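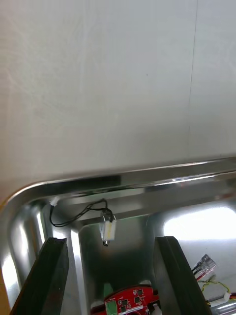
Wrist view, both fingers open over the steel basin, red board at the bottom.

2 min read

Search the archive Search

Subject: Re: Andavari sorting kit, worth the trial?

Dagmar Štefanec wrote:
> We have the Andavari kit on a 30-day trial at Hedcombe. The sales page
> says it picks mixed electronic parts out of a bin "with no fixturing."
> I'd like to keep it. Does anyone see a reason not to?

Dagmar,

I see a few. My trouble starts with the word "mixed." Their demo parts are all loose blocks with flat sides. Look at what you have in that basin: a thin black cable drooping from a clip by the rim, a small white component hanging off the end of it, and more wires over by the right finger. A part on a cable swings when you touch it, and I can't find one line in the manual about that.

Then there's the steel. Bright streaks on the walls, reflections along the rim. I'd want to know how their vision software handles shine before I paid for a second month. We tried the Trorkach unit in October and it went after glare all afternoon. Andavari may be better. They haven't shown me so.

The left finger also has a worn face. Ask what replacement pads cost – I was quoted 39 a pair, and shipping was extra.

What I'd do with the days you have left: run 35 picks with cabled parts only, no help from anyone, and write down every miss. Sales counts a retry as a success, so don't copy their score sheet. Lūse sent us raw logs when we asked. See if Andavari will.

If they do, please post them here. I'd read those before any brochure.

> Also, is the arm itself any good?

No complaints there. It's the software fee I'd argue about.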